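Week 4: Finding and using archival collections

A finding aid tells you what a collection holds, box by box. Read it before you ask for anything. The Radebe papers at Jutport run to 80 boxes, and the reading room brings out one at a time.

Requests go in by 3 p.m. for the next morning. Pencils only.

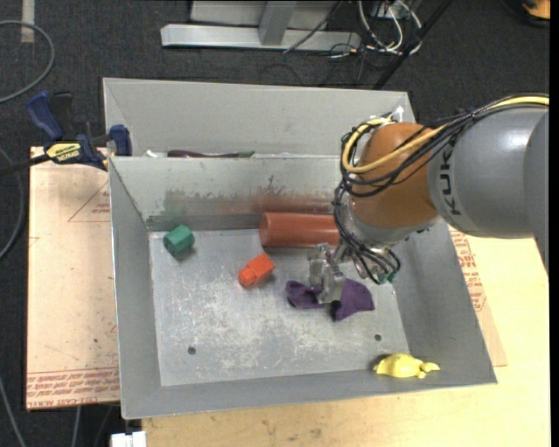 Photo: Colton Caron

Cite the item first, then folder, box, collection and repository:

Letter to Benedetta Mancuso, October, folder 23, box 9, Radebe papers, Jutport.

If an item has no date, write n.d. Don't guess from the folder label.

For next class: choose one item from the Cunirwood photographs and write 500 words on who made it and who kept it.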